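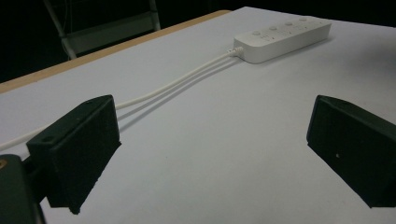 Hand-held gripper, wrist camera: lock the exposure or leave it on auto?

Posted in Grippers and end effectors – 3 Dec 2020 – 1207 views

bostau_bench

I am comparing two camera settings on a hand-held two-finger gripper before we commit to a longer run of recordings. The fingers are plain black blocks with flat inner faces. The camera looks forward between them. The task is pressing the buttons on a white power strip that lies on a white tabletop, with a white cable running off to the left.

Setting A is auto exposure with auto white balance. Setting B is everything locked, with the values chosen on the bare table. The controller is a Stisgate unit and both settings are stored as profiles on it, so switching takes a few seconds.

With A, the brightness of the table changes as the fingers open and close. I assume the meter is reacting to how much black is in view. With B the table stays steady, but the background behind the table is nearly black and the strip is hard to pick out from the surface. The edges and shadows of the strip and cable are most of what I have to go on. The markings by the buttons cannot be read in either setting.

I recorded 31 short runs with each. My detector finds the strip more often with A, but the position it reports jumps about when the fingers move. With B it misses more, but when it does find the strip the position is stable.

Which would you keep? I would also like to know whether the black fingers are a bad choice for this sort of table. A set in grey from Whitelaw is available for the same mount and I could have them here within the week.

Edited to add: the lamp is above the table and towards the left. The right-hand side of the table is visibly darker than the middle. Moving the lamp is possible but other people use the bench.

gastelance_user

Keep B, but choose the values again. You set them on the bare table, and a bare white table is the worst thing to set them on. Put the strip in place, hold the gripper at its normal working height with the fingers open, and lower the exposure until the top face of the strip and the table are both well short of clipping. If the front side of the strip still shows as a separate shade from the top, you have enough to work with.

The dark background does not matter unless you need something from it. If you are also tracking the gripper pose from the images, it matters a great deal, as there is little back there to track. In that case put some printed markers on the table itself, near the edges, and leave the background alone.

On the lamp: light from one side is helping you. White on white needs shadows. If you even out the light, the cable will more or less vanish. I would leave it where it is and accept the darker right-hand side. A detector that works on local contrast will cope with a slow change in brightness across the table. One that uses a single threshold will not, and that may account for part of your missed detections.

Also check the gain. On the Stisgate profiles I have used, locking the exposure did not lock the gain, which has its own switch on the second page. With that left on auto you are comparing auto with slightly less auto. Save the profile again afterwards and power cycle the controller before you trust it.

I would run both settings again after these changes. Move the strip between runs and use the same set of positions for each setting, otherwise the numbers cannot be compared.

rig_843

get the grey fingers. we changed ours in June and the auto exposure calmed down a lot

bostau_bench

Thanks. The gain was on auto in profile B, so the first comparison has to be thrown away. I have locked it and chosen the exposure again with the strip in place. The table no longer clips and the front side of the strip separates clearly from the top.

I will stay with the black fingers for now – changing them at the same time would confuse the result. The lamp stays where it is. Next step is 350 runs on the new profile B, then the same positions on A, and I will post the detection rates in this thread.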